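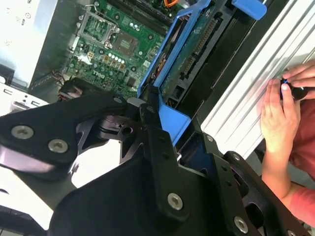

CPU socket open and empty, drive still in its blue carrier

Stavau Community Help > Computers and Parts > Desktops

Putting an old Dell tower back together: drive carrier, empty socket, and a chip I'm not sure about

Posted by Shengli Luo
Jun 24, 2019

I have an older Dell desktop tower that I want to get running again as a plain office machine. It will be used for typing, printing labels and keeping a parts list of 1,000 lines, so it does not have to be fast. It came to me without a processor and without any paperwork. I have since bought a used processor from Lapointe that was listed as a match for the board. It is still in its plastic shell and I have not put it in.

The case is open and I would like to get the order of work right before I start. I have replaced memory and power supplies before, but I have never installed a processor in the type of socket that has the pins in the board.

What I need help with:

The blue plastic drive carrier. There is a drive in it. I want to take the drive out and keep it aside, because I don't know what is on it, and put in a different one. The carrier has a blue release tab. I pressed it once and the carrier moved a little and then stopped. I did not want to force it. Is there a second catch, or do these need to be slid a certain way?

The socket. The lever is already up. I don't know how long it has been sitting like that. Is there anything I should check before I lower a processor onto it, and is it safe to clean it?

The chip. Down from the socket there is a square chip with a gold-colored center. Nothing is on top of it now. Should it have a heat sink of its own, or does it run bare?

I also have a tube of Kotus thermal paste that has been in a drawer since December. The cap was on. I would rather use it than buy another if it is still good.

Budget for anything else is $50. If it needs more than that I will look for a complete machine.

3 replies

benchtop_ray
Member

Taking these one at a time.

Carrier first. The blue plastic parts on Dell towers are the ones you are meant to touch, so you have the right tab. When it moves a little and stops, it is usually the cables holding it back. Check for a power plug and a data cable still attached to the drive. Both should come off before the carrier moves. Hold the plug by its body and pull straight back. If the data cable has a metal latch on the plug, squeeze that first.

If the cables are already off, look for a hinge. On some of these cases the whole drive cage swings up and out on one side, and the tab you press lets it swing. It won't slide no matter how hard you press. On others it slides out straight. Hold the tab in, try lifting the end nearest the tab very gently, and see which way it wants to go. It should not need more than two fingers.

Once the carrier is out, the drive normally comes free by spreading the plastic sides a little. Some carriers have small pegs that sit in the screw holes of the drive. Spread one side, get the pegs clear, and tip the drive out. Cold plastic of this age can crack, so do it in a warm room. Put the old drive in an antistatic bag and handle it by the edges. The circuit board side has nothing protecting it.

Socket. Do not clean it with a brush or a swab. Don't wipe it with anything. The pins bend very easily and a cotton swab will catch on them. If there is dust, use a hand blower or short bursts from a can held upright and well back. Then look across the pins from a low angle with a flashlight. They should all lean the same way and reflect light the same way. A bent one will show up as a dark spot or a bright spot in the pattern. Look from two sides.

If they look even, do this:

Unplug the power cord and hold the power button in for several seconds.
Touch bare metal on the chassis before you pick up the processor.
Find the small triangle on the corner of the processor and the matching mark on the socket.
Line up the notches on the sides with the tabs in the socket.
Lower the processor straight down. Don't slide it around once it is resting.
Close the metal frame over it, then bring the lever down and hook it.

The lever takes a fair amount of pressure at the end and you may hear a creak. That is normal as long as the processor is seated flat. If the frame will not close flat before you start on the lever, stop and look again.

Before any of that, check the exact model number of the processor against the support list for the board. Listed as a match does not always mean it is on the list. The socket can be right and the board's firmware can still be too old to recognize it. If you can find the service tag on the outside of the case, the manual for that model will tell you what was sold in it.

Paste. If it comes out smooth and gray with no oil running ahead of it, use it. Squeeze the first bit onto a piece of paper and throw that bit away.

I'll leave the chip to someone else. I know some boards have a small heat sink there and I don't want to tell you wrong.

gil_in_ukstead
New member

these old dells are not worth it imo. I paid $70 for a complete one at the surplus place in Ukstead and it had the memory and everything. If you already bought the cpu I guess keep going. for the chip just turn it on and touch it, if it's too hot then it needs a heat sink
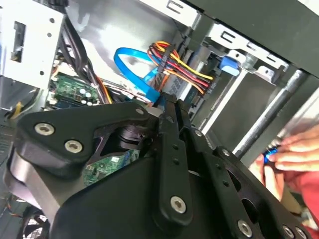 Shengli Luo
Original poster

Thanks to both of you. The advice about the cables was correct. There was one still attached at the back of the drive where I had not looked. With that off, the carrier should come up on a hinge and lift away. The drive is still in for now, and I have a bag with a label ready for it.

I checked the socket with a flashlight from two sides and I can't see any pins that are different from the rest. There was a bit of lint near one corner of the metal frame and the hand blower moved it.

I found the service tag and looked up the manual. The processor I bought is in the list of ones that were offered for this model, so that part is fine.

Now I have a question on the wiring. There is a light gray metal bracket with small round holes and an upright slot in it. A bundle of black cables goes past the edge of that bracket and bends down toward the board, with a few thin orange strands in with the black. Under the bracket, close to the side, there is also a short yellow wire coming out of a dark spot where I can't follow it. I don't want to pull on it.

The bundle is in the way of my hand when I try to reach the board. Can I move it to the other side of the bracket, or was it put there on purpose? And does anyone recognize the yellow wire?

I am not going to power it on to test the chip by touch until I know more about it.

mvh_parts
Member since 2011

You're right not to power it on yet. Please don't test a chip with your finger. If it does need a heat sink, it can get hot enough to burn you, and by then it may be damaged as well.

About the chip: the square one near the socket on boards of this type is generally the chipset, and a lot of the Dell boards had a passive heat sink on it, held by a wire clip or by spring pins. You can tell by looking at the board next to the chip. If there are small metal loops soldered in at opposite corners, or a pair of empty holes set diagonally across from each other, something used to be clipped there. Old paste or a leftover square of gray pad on the chip is another sign. If you find any of these, get a heat sink for it before you run the machine. They are cheap used. Measure between the loops or holes, center to center, and search by that measurement along with the model of the computer. The manual you found should have a drawing of the board with the heat sinks shown on it, which will settle the matter.

If there are no loops, no holes and no residue, then it was probably made to run bare. I would still compare it to a picture of the same board from a parts seller.

About the cables: I would leave the bundle on the side of the bracket where it is now. The people who built these ran the cables so that the cover and the drive cage could close without pinching them. If you move the bundle across, you may find that the cage won't swing down, or that a cable ends up rubbing on the edge of the sheet metal. What you can do is gather it with a soft tie and pull it back while you work. Undo the tie after that, and close the cage slowly with one hand on the cables so you can feel if anything gets caught.

The yellow wire I can't identify for you. Wires of that color are used for several things, including 12 volt power and small switch or fan leads, so color alone is not enough. Find both ends of it. Take a small mirror and a flashlight and look into the space below the bracket. If it ends in a plug, match the plug to the header on the board in the manual. If it ends in bare copper, put electrical tape or heat shrink over the end and don't turn the machine on until you know where it came from. If it disappears into the bigger bundle at both ends, it is just part of the harness.

A few other things while you are in there:

Change the coin battery. It will be flat or close to it after sitting.
Spin the fan by hand, with the power cord out. It should coast a little and not grind.
Look at the tops of the capacitors, the small silver ones in the group especially. The tops should be flat. If one is domed or has brown crust on it, the board needs repair and I'd stop spending money on it.
Start with one stick of memory in the first slot. Add the rest after it passes the first test.

My last one of these needed 8 screws for the cover and the cooler together and I was short by two, so check your screws before you put paste on anything.

For the first start, leave the new drive out. Processor, cooler, one stick of memory, monitor and keyboard. If it gets to the Dell logo and then complains that there is no drive, you are in good shape and can shut it down and put the carrier back in.

Shengli Luo
Original poster

There are two metal loops next to the chip, at opposite corners. I will measure between them and order a heat sink. The yellow wire I will look at with a mirror this evening. Leaving this open until I have both sorted out.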